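25 Sep 2022

**Steamed buns come to Pinden, and I had four**

I only went down to the Lundomum rooms to drop off a borrowed cake tin, and I came home two hours later smelling of yeast and very full indeed. The bun morning (the first one we've had in Pinden, as far as I know) was in full swing by the time I got there, and if you missed it you'll be pleased to hear they're doing another before the clocks change.

The idea is simple enough. You turn up, you get a lump of dough that somebody has already had proving since early, and you learn to fill it, pleat it and steam it. The fillings were pork and spring onion, mushroom, and a sweet red bean one that the children went mad for. Tickets were £4 each and all 24 went in the first evening, which says something about how little there is to do round here in September!

I'm a baker of the heavy fruit loaf sort, so steaming was new to me. The dough is softer than bread dough and a good deal whiter, and my first go at pleating looked like a badly tied bin bag. It didn't matter much. You can put them in seam side down and they come out as a plain round bun, and I'd take the plain ones any day — less fuss and more filling.
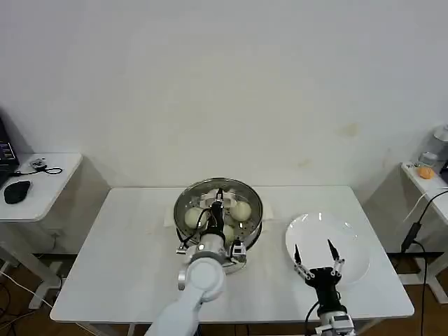

*Three buns in the steamer, with a plate ready alongside, at Lundomum.*

The steel steamers came from Deschamps, the kitchen shop over in Diden, who lent them for the day and are knocking a bit off the price for anyone who came along. I've always used a bamboo one balanced over a saucepan, and mine has gone a funny colour, so I was tempted. The advice was to leave plenty of room between the buns because they swell up and stick to each other, and to keep the lid on however much you want to look. I looked. Mine were a bit wrinkly on top, but they tasted all right.

We also had a short talk about flour, which went on slightly longer than planned, and then everyone ate standing up with chilli oil and soy going round in little dishes. I'd meant to save two for home. They didn't get as far as the car park.

By the end of the morning 73 buns had been eaten (they kept a tally on the back of an envelope), and the money left over goes towards the new oven at Lundomum. The old one has had a door that won't shut properly for as long as I've been going. The oven fund now stands at £1,657, and there's still a fair way to go, so do keep your jam jars and your loose change coming.

The next one will probably be dumplings, going by the show of hands, although a few of us held out for more buns. Names can go on the sheet by the front door from next week, and they'd like to know beforehand if you need a filling without meat. Bring an apron and a box with a lid for taking things home — I had neither, and my good navy jumper is still in the wash.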